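Barneva Adds Open Wall Shelf and Framed Mirror to Vivirlow Bathroom Line

Aug 16, 2021 – Barneva today announced two additions to Vivirlow, its line of furnishings for small bathrooms: an open wall shelf with three stacked compartments, and a rectangular mirror in a white frame. Both are finished in white and are intended for use above a vanity.

The shelf has no doors. Bottles, jars and boxed items stay within reach of the sink, and tall packages can be kept upright. The mirror mounts to the right of the shelf. A narrow ledge runs along the bottom edge of both units.

"Most of our customers have one usable wall, and the sink is already on it," said Geeta Mittal, product manager for Vivirlow. "We worked from the width of the vanity and divided what was left."

Vivirlow display bathroom, with white sink and gray walls:

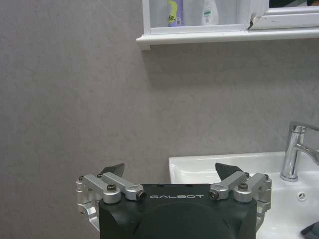
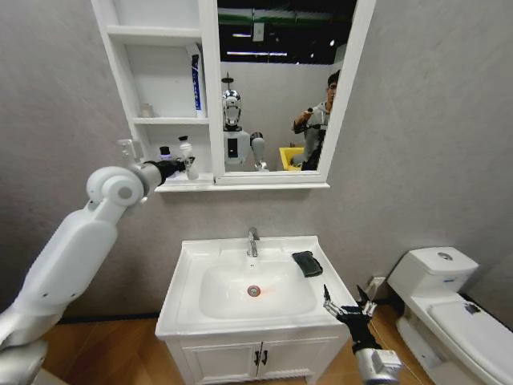
Installation and Care

The shelf and mirror are hung separately and may be ordered together or alone. Installation requires two people. Fasteners for masonry are included – fasteners for hollow walls are sold separately. Surfaces should be wiped with a damp cloth and mild soap. Abrasive cleaners will dull the finish.

Availability

Orders open in November through Bisht showrooms. The first production run is limited to 100 sets. Replacement hardware will be stocked by Liton.

Contact

Omprakash Nishad, Press Office, Barneva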